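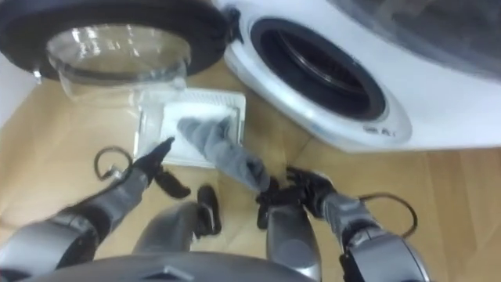

Liebe Leserinnen und Leser,

der Sommer geht zu Ende, und wie jedes Jahr um diese Zeit erreichen uns Ihre Fragen zu den Wollsachen, die jetzt wieder aus den Kisten kommen. Kann man den Pullover von der Großmutter selbst waschen oder muss er in die Reinigung? Und was macht man mit den kleinen Löchern am Ärmel, die im Frühjahr doch ganz bestimmt noch nicht da waren?

Gijs Van Beek, der unseren Stricktreff in Drarholm leitet und dort bestimmt schon jede Art von verfilztem Schal auf den Tisch bekommen hat, rät erst einmal zur Gelassenheit. Wolle braucht viel weniger Wäsche, als die meisten von uns ihr zumuten. Ein Pullover, der über einem Hemd getragen wurde, ist nach einer Nacht an der frischen Luft oft wieder wie neu (am liebsten bei leicht feuchtem Wetter, und davon haben wir hier ja wahrlich genug!). Flecken tupft man mit lauwarmem Wasser aus, bitte ohne zu reiben, auch wenn es in den Fingern juckt.

Wenn es doch einmal eine richtige Wäsche sein soll, dann kalt oder höchstens handwarm, mit einem milden Wollwaschmittel und im Wollprogramm. Drehen Sie das gute Stück vorher auf links und stecken Sie es in ein Wäschenetz. Die Trommel darf ruhig halb leer bleiben, und am Schleudern sparen Sie lieber. Danach kommt der Pullover flach auf ein Handtuch, wird vorsichtig in Form gezogen und bleibt liegen, bis er trocken ist, und das kann bei dicken Zopfmustern schon mal zwei Tage dauern. Auf die Leine gehört er nicht, sonst tragen Sie ihn im November als Kleid.

Nun zu den Löchern. Kleinere Stellen lassen sich mit einem passenden Faden und einer stumpfen Nadel im Maschenstich schließen, und wer Freude an Farbe hat, nimmt einfach einen Ton, der ganz und gar nicht passt. Sind Motten im Spiel, packen Sie die Sachen in einen Beutel und geben sie für eine gute Woche in den Gefrierschrank. Den Schrank in der Zwischenzeit aussaugen, auch die Ritzen!

Wer das Stopfen lieber in Gesellschaft lernt, ist herzlich zu unserem Nachmittag am 02.09.2021 in Drarholm eingeladen. Maarten Lambrechts bringt einige 50 Knäuel Restgarn mit, die er den Sommer über beim Aufräumen zusammengetragen hat, und Nadeln sind genug da. Ein Stopfpilz wäre schön, eine glatte Holzkugel oder zur Not eine kräftige Glühbirne tut es aber auch. Bitte bringen Sie Ihre Flickstücke gewaschen und ganz trocken mit. Kaffee gibt es wie immer, und über einen Kuchen freuen sich alle. Eine kurze Nachricht an Gijs genügt als Anmeldung.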